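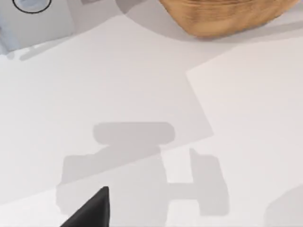

A Visit to the Bandix Showroom: Tabletop Simulation by the Hour

March 11, 2018

The Bandix showroom is on the second floor of a building that also houses a tile importer and a dentist, and the elevator stops at both of those before it will consider stopping at yours. I had been invited, along with the readers of a trade newsletter I don't remember signing up for, to see Fondus, the company's simulation package for small robot arms. The invitation promised "an immersive day of robotics." The room contained desks, screens, a coffee urn and a bowl of mints.

I should explain why I went. Our shop packs kitchen goods into mixed gift boxes, and we have been shopping for an arm to do the dull end of it for longer than I would like to admit. Every vendor will show you an arm moving a cube. We don't sell cubes. We sell bowls, jars, canisters and folded paper inserts, and I have yet to meet a gripper that enjoys all four. A package that would let us find out which jobs are hopeless before we bolt anything to the floor sounded like money well spent, or at least like money spent more quietly.

What Fondus is

Fondus is a simulator with a scene library and a rental plan attached. You pick an arm and a gripper, lay out a table, drop things on it, and run your program against the rendered version. The output is camera views plus a log of where everything was, what touched what, and how hard. The camera views are the selling point. You can train a vision system on them, or you can do what I did and stare at them looking for mistakes.

The demo table was a white one, viewed from straight overhead, with a wooden bowl near the top, a pale gray boxy item in the corner with a round outline on it, and a sheet of white paper lying at an angle. White paper on a white table is a mean thing to do to a vision system and I was glad to see it. The only thing separating the two is a small difference in brightness and one straight edge, and the shadow of the gripper runs right across it. Our paper inserts are white. Our benches are white. I have watched grown adults fail to pick up that insert before their second cup of coffee.

The shadows got most of my attention. The gripper's fingertip is a little dark wedge at the bottom of the view, while its shadow is a big gray claw taking up a good part of the table. If you had never seen a robot, you would assume the shadow was the machine and the black thing was a crumb. The presenter said that shadows are where cheap simulators give themselves away, and that Fondus lets you move the lights, soften them, or switch them off altogether. I asked what happens when a program trained without shadows meets a real bench with a real lamp over it. I was told this was a great question, and then we broke for coffee.

The hands-on session

After coffee we were each given a desk and a scripted exercise, which was to pick up the bowl and set it on the paper. The script worked the first time, as scripts in showrooms do. Then we were allowed to change things, and the afternoon improved.

Moving objects is easy. You drag them, or type in a position if you are that kind of person. Rotation is fussier, and the undo button undoes more than you asked it to. I lost a carefully arranged table twice this way. The second time I went looking for a save command and found it under a menu called Sessions, next to the command for ending your session.

Wood grain, I'm told, is a separate setting for each object, and so are friction and weight. The friction slider runs from 0 to 11. I asked what 11 was. It was explained to me that 11 was "very grippy." I asked what our glazed bowls would be, and we settled on 3, on no evidence at all. To be fair, the manual has a procedure for measuring your own parts on a tilting board, and it is one of the better-written sections. I would have liked to see the board. There was no board.

With friction at 3 my gripper pinched the rim of the bowl, lifted it, and let it go somewhere above the paper. The bowl bounced more than I think a bowl would. I ran it again from the same starting point and got the same bounce to the letter, so at least it is wrong consistently. There is a randomize option that nudges the objects and the lighting between runs, and with that on my program succeeded 7 times and then began pecking at the bare tabletop with great confidence. I found this the most realistic part of the day.

The log is excellent. I say so without reservation, having spent years working from logs that read like a ransom note. Every contact has a time, a place and a plain sentence after it. When my gripper missed, the log told me it had closed on nothing and how far away the something was. You can click a line and the overhead view jumps to that instant. If Bandix sold the log viewer by itself I would have bought it on the way out.

What it won't do

Fondus doesn't handle anything that bends. The paper on the table is a stiff, flat rectangle as far as the physics is concerned, and you can push it around like a tray. Folding it, curling it or getting a fingernail under the corner is not on offer. This rules out about half of what I came for. Soft goods are promised for June, and the slide that said so did not mention a year.

It also supports only the grippers in its library. Ours is a two-finger model from Zarnov, and Zarnov was on the list, but in a version with longer fingers than the one we own. I was told I could send in drawings and have ours added. There is a fee. There is also a fee for having it done quickly, which made me wonder what the first fee was for.

Suction cups exist in the program, with a small label next to them reading "preview." I tried one on the bowl. The bowl and the cup became a single object and would not be parted for the rest of the session.

Prices, more or less

The rental plan is sold in blocks of hours on the company's own machines, and the starter block comes to $603, with the scene library included and the phone support left out. You can run it on your own hardware under a yearly license, for which you have to ask, and having asked I was handed a form. Unused hours expire at the end of the quarter. The brochure calls this "flexible."

For comparison, the package we tried last, Phuthong, charges nothing for the first month and has a physics engine that drops things through the floor. It does bend paper, though. It bends everything, including the table.

Getting there and whether to go

Bandix runs these open days for anyone who fills out the web form, and groups are small enough that you will get a desk to yourself. Parking is behind the building and belongs mostly to the dentist. Bring measurements of your own parts, and ask to load them early, before the scripted exercise eats the morning. One visitor had brought a whole sample tray and got more out of the staff in ten minutes than I did all day. Skip the sandwiches.

If your work is rigid objects on a flat surface, and you own a gripper they already have, a starter block would probably pay for itself the first time it talked you out of something. We are going to take one and run the bowls and canisters through it with the lamp turned on. The inserts will stay with the people who do them now — they have asked me to pass along that they were never worried.

I sent in the drawings for our gripper the same evening. The confirmation email thanked me for my interest in the dental plan, so I may have taken the wrong form from the lobby.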